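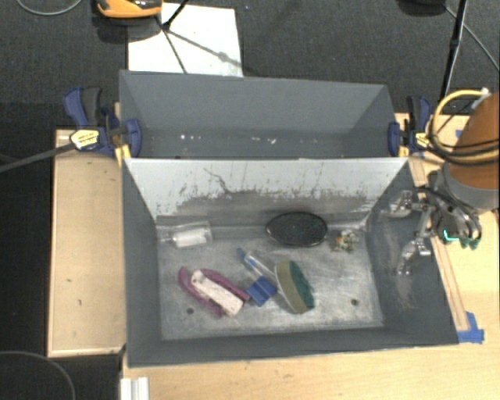

# Pliltier - release and setlist notes for Grirkport

Pliltier is a set of plain text tables covering the recorded and live work of the band Grirkport: albums, singles, B-sides, guest spots, and every concert we could find a setlist for. It began as a spreadsheet kept by Tamás Pap and was moved into a repository when the spreadsheet got too slow to open.

It's meant for fans, radio people putting a program together, and anyone writing about the band who wants to check which version of a song came out when. It doesn't contain any audio, and it doesn't contain lyrics.

## What's in the folder

- `releases.csv` - one row per release, including reissues
- `tracks.csv` - one row per track per release
- `shows.csv` - one row per concert
- `setlists.csv` - one row per song played, in order
- `rumours.md` - unconfirmed things about the next album
- `sources/` - short text files saying where each entry came from

All files are UTF-8 with commas as separators. Titles that contain a comma are in double quotes. Line endings are Unix style. If you open the tables in a spreadsheet program, check that it hasn't turned track lengths into times of day, as several do this on import and will save them back that way.

## Coverage

There are 27 releases in the current version, counting five albums and everything around them. The early cassette, *Preltness*, is listed twice: once as the home-dubbed tape and once as the pressing that Bodnár put out later with a different running order. They share a title and a cover colour and not much else. The tape has the long version of the closing song, and the Bodnár pressing fades it out before the organ part.

The setlist table covers almost 1000 songs played. It's strong for the theatre tours and weak for the first couple of years, when the band played short support slots and the only record is often a line in a local gig guide. A show with no known setlist still gets a row in `shows.csv`, with `setlist_status` set to `none`. Please don't fill these in by guessing from the night before.

## Fields that need explaining

`version` in `tracks.csv` can be `album`, `single`, `demo`, `live` or `other`. A single edit only gets `single` if it differs from the album in length or mix. If the label just lifted the album track, it stays `album`.

`release_month` is a month and year where we have them. Day-level dates were dropped because shops, streaming services and the label's own mailouts disagreed too often. The fourth album is the worst case. It was announced for November, some shops put it out ahead of that, and the vinyl was held back at the plant.

`position` in `setlists.csv` starts again at 1 for the encore. The column `encore` is 0 for the main set and 1 for anything after the band left the stage. A song started and abandoned is included, with `partial` set to 1.

`credited_as` keeps the name as printed on the sleeve, spelling mistakes included. Use `artist_id` if you want to group by person.

## Sources

Most release entries were typed from the sleeves. Setlists came from recordings, from fans' notes, and from photos of the paper lists taped to the stage. Paper lists are marked `planned` in the `basis` column, as the band often changes its mind partway through. Where a recording and a paper list disagree, the recording wins and the paper version goes in the source note.

Interviews were used for writing credits only where the sleeve was blank.

## The rumours file

`rumours.md` is separate on purpose. It collects what has been said about the sixth album: a working title that appeared on a studio invoice somebody posted, two new songs played at the end of the last tour, and a radio interview in which the singer said the drums were finished and the words weren't. None of it should be copied into the tables until there is a catalogue number.

The two new songs are in `setlists.csv` under the titles the crowd gave them, with `title_status` set to `unofficial`. They'll be renamed once the real titles are out. The `song_id` won't change.

## Known problems

- The guest appearances list stops after the third album.
- Two festival shows have the same `show_id`. Fixing it will break some people's links, so it's waiting for the next full version.
- Running times for the cassette are from one worn copy and may be out by a few seconds.
- Venue names aren't consistent where a theatre changed sponsors between tours.
- Covers are tagged, but medleys are not split into their parts.

## Corrections

Open an issue with the row, the change you want, and where you got it. A photo of the sleeve is plenty. If you were at the show, say so, and say whether you wrote the list down that night or are going from memory. Both are useful, but they get a different `basis` value.

Please don't reorder the columns in a pull request. Two fan sites read these files directly.

## Licence

The tables can be used freely with credit to Pliltier. Artwork isn't covered and isn't included. The project has no connection with the band or with Bodnár.

Maintained by Tamás Pap.

We use cookies to remember your settings and to see which pages get read. Accept all | Only what's needed | Read our cookie policy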